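**GUD-353: Right arm stalls during laundry pickup when both grippers hold the same item**

Status: open, fix in review
Component: Jultero planner, Sison perception
Reported by: Maarja Lill
Assigned to: Nnamdi Anozie

**Problem**

With one garment held in both grippers, the planner sometimes returns no release pose for the right arm. The arm holds position until the 2000 ms timeout and the task aborts. Both joint controllers stay healthy, and there are no faults in the Eltus driver log.

**Steps to reproduce**

1. Start the basket task with the two-arm policy on.
2. Let both grippers close on one piece of clothing over the basket.
3. Watch the `release_pose` topic.
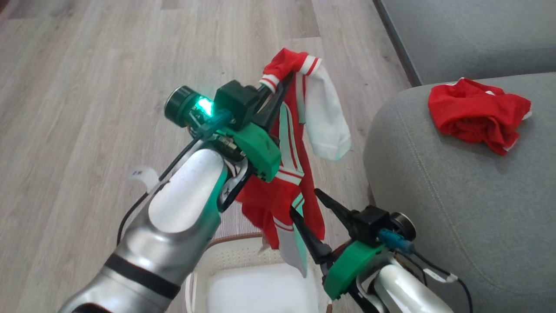 Restarting the planner node clears it for a while. Restarting perception alone does nothing.

**Log**

14:10 – Fahad: Replayed the bag file. Segmentation merges red and white cloth into one mask, so the collision check treats the whole bundle as attached to both arms.

14:35 – Nnamdi: Same result with the wrist stream only. The mask confidence is 46 and our cutoff is 70, but the planner never reads the cutoff in two-arm mode.

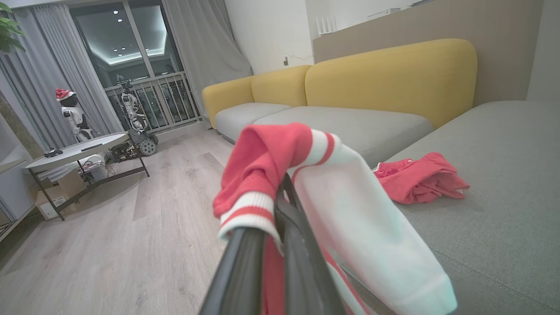

*Wrist view, red and white garment in the gripper, sofa behind.*

15:20 – Nnamdi: Patch pushed. Two-arm mode now reads the cutoff and asks for a new mask when confidence is too low. Crisanto is reviewing.

15:50 – Maarja: Please keep the old timeout for now – Lieven's test scripts depend on it.

**Next**

- Rerun the bag file against the patched branch
- Add a regression test for merged masks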